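Notebook, bench 2, Norkport shop
1/18/23

Shelving insert for the wire baskets, continued. Kettle wants an answer on whether a drop-in panel makes one basket do the work of two. My answer so far is "mostly," which Rosalie says doesn't fit in the box on the form.

Started with the panel flat on the rim, no clips. It slides. Nudge the basket from the left and the panel walks to the right until a corner hangs over, and then whatever is on it goes for a trip. Tried a strip of the tacky drawer liner from Sornenberg along both long sides. Better. Also now impossible to lift without bringing the whole basket up with it, so we have invented a handle.

Cut the liner down to four small squares at the corners. Holds against a nudge, comes off with a reasonable pull. Keeping this. Pushed it 30 times from alternate sides and lost it once, on push 6, when I was talking to Anastasia and leaned on it. She wants that one recorded as a fail. Recorded.

Load on top: fine up to the stack of saucers. With the saucers and the sugar tin the long side bows enough to see from the stool. A thicker panel would fix it and would also cost more, and I already know how that meeting goes.

Anastasia's objection, which I am writing down so that she stops repeating it: people don't take the lid off to get at what's underneath. They reach in from the side, every time, and if the side is in the way they leave the thing in there until spring. She has a mug at home she hasn't seen since the holidays.

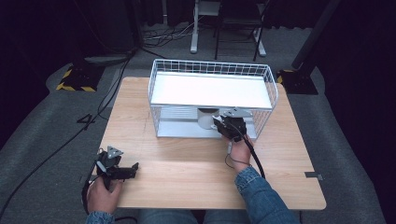 The lower level is where the arguing is. Rosalie wants it for cups, I want it for anything that isn't a cup. A small cup is fine, to be fair to her: the gray one stands upright on the basket floor with the white panel over it, and you can still see it from the front through the wires, which beats any cupboard I own. What I don't trust is anything tall, or anything with a spout. The Handness creamer went in at a tilt and came out at a worse one.

Heights to settle before the next order. Anything over 114 mm stays up top or goes on the shelf with the pitchers. I'd rather have a 10 mm gap over the rim of a cup than a tight fit, so measure the cups with that added on. Rosalie is bringing the espresso set from her place, the chipped ones only.

To do:
Ask Kettle if "mostly" can be typed in.
More liner squares, the roll is nearly done.
Saucers back to the kitchen before lunch. They were missed yesterday.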